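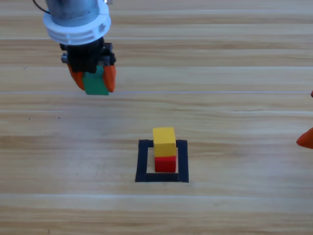

Notes for the sourdough talk, library evening group

Hi everybody, wait for the chairs to stop scraping. Say thanks to Eyvindur Ásgeirsdóttir for setting this up and for letting me use the good microphone.

Start with the jar. Hold it up! Her name is Malla and I've kept her going since a very cold January when I had the flu and far too much flour in the house. Ask who has a starter at home. Then ask who has killed one (my hand goes up first, I've lost three).

So what's in there? Flour, water, wild yeast and a whole lot of bacteria that make it sour. You feed it, it eats, it puffs up, it sinks back down and starts to smell like nail polish remover if you forget it. The gray liquid on top is just a hungry starter. Pour it off or stir it in, I've done both and I can't taste any difference.

Pass the jar around now. Tell them to smell it, and please put the lid back on loosely.

Next bit, the recipe. Write it big on the board:
1,000 grams bread flour
700 grams water
200 grams starter
20 grams salt

That makes two loaves. I mix the flour and water first and leave it alone for 30 minutes while I do the dishes, then the starter and salt go in and it gets messy. Wet hands, no extra flour! If you keep dusting the counter you end up with a brick, and I have given bricks to people I love.
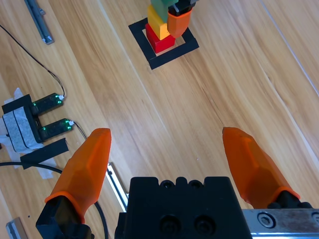 Then folding. Four folds in the first two hours, one every half hour, and I do them right in the bowl. Grab a side, stretch it up, flop it over, turn the bowl. Show it with the dish towel, it worked really well last time and it's a lot cleaner than bringing dough on the bus.

Tell the Skornen story here. We rented a cabin out there, the kitchen was freezing, and my dough sat all day doing absolutely nothing. I went to bed mad at it. By breakfast it had climbed out of the bowl and the bread was the best I'd made all year. So watch the dough and forget the clock a little. (Short on time? Skip the cabin, go straight to baking.)

Baking: heavy pot with a lid, oven as hot as it goes, pot in there while it heats. Lid on for 20 minutes, off for 25. Remind them about oven mitts, twice. Show the scar if they look sleepy.

And let it cool! I know, I know. I never manage the full hour either, but the middle is gummy if you cut in right away.

Questions I usually get. Can I use whole wheat? Yes, swap in a bit at a time and add a splash more water. Can I keep the starter in the fridge? Yes, feed it once a week. Does it have to have a name? Of course it does.

Little jars of Malla are in the cooler by the door, one per household please, and the feeding sheet is taped to the lid.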